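Mudura puts its gripper money in one pot

Posted 6 Apr 2020 by Zoila Inga

So we finally have a number! I've been pestering Edith Cáceres about next year's equipment plan since before the holidays, and last night she sent me the spreadsheet (all 11 tabs of it, thank you, Edith). Mudura is going to buy hand-held grippers in pairs, starting in September, and the home recording program gets first pick.

If you only know us from the newsletter, Mudura is the small outfit that records everyday handling jobs in people's homes so that robot arms can be trained on them later. Fruit, laundry, dishes, whatever is in the house. I do the write-ups and a fair bit of the carrying. Edith does the buying, and she is much better at saying no than I am.

The plan covers 2 kits per home. One kit is a left gripper and a right gripper, plus chargers, straps, a case and a bag of spare finger pads. The second kit stays charged so a session doesn't stop when something runs down or a screw works loose. I argued for this one pretty hard, because last year we lost whole afternoons to a flat battery and a long bus ride back for the other one.

Fruit stays at the top of the task list, which made me happy. It's cheap, you can buy it on any corner, and every piece wants a different grip. A grape and a length of thick stalk have next to nothing in common when you're trying to pick them up!
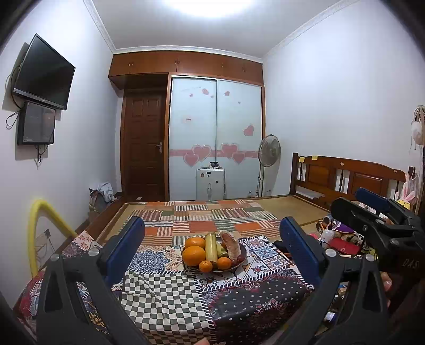
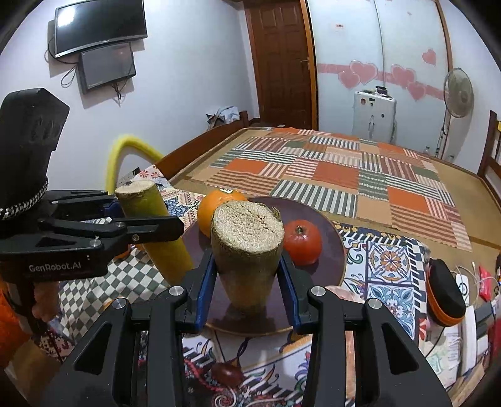

Photos: Mudura home recording program. Fruit on the plate in the first, a cut piece of stalk held in the gripper in the second.

The stalk is what pushed the finger pads up the budget. Edith had them down as a "replace when worn" item, and I asked her to move them to "replace on a schedule," and after a lot of messages back and forth she did. There are 200 spare pads in the plan now. She wanted fewer. I wanted more. We'll see who was right by the time the first batch is gone (I've already told her it'll be me).

Then there's the supplier question, still open. Two shops have sent us quotes. Driltard will sell us complete kits and throw in the cases, but they want the whole payment up front. Grikusex splits the payment and is a bit slower to ship, and their cases cost extra. Edith is leaning toward Grikusex for the cash flow. I'd take Driltard for the shipping dates, but I'm not the one who has to explain the bank balance in August, so I'm keeping fairly quiet.

Whoever we go with, the total can't go past 225 hours' worth of session money. That's how Edith budgets everything, in recording hours, and it took me ages to get used to it. If a kit costs more hours than it gives back in a year, it comes off the list. A fancy charging cabinet came off that way. So did the rolling table I had my heart set on, and I'm still a little sore about it. We'll go on setting up on whatever surface the house has.

A few smaller things from the spreadsheet, for the people who asked:

Storage gets its own line for the first time. Two sets of drives, one kept at the office and one at Giraldo, our storage unit across town.

Groceries are now a proper expense. Please keep your receipts, even for one bag of mandarins. I know, I know, I'm the worst offender.

Training for new home recorders goes from one session to two, and the second one is all two-handed work, with something held in each gripper. Most of us find that harder than it looks, me included.

No money for new arms this year. The ones we have at the office will have to do, and Edith wants to see the home recordings put to use before she talks about replacing them.

The supplier decision should come before the end of the month. If you're already recording at home, you don't have to do anything yet. Hang on to your current kit and send me a note if any of the pads are peeling or the straps have frayed, and I'll get you onto the list for the first box in September. Edith says the order form closes once the quote is signed, so sooner is better.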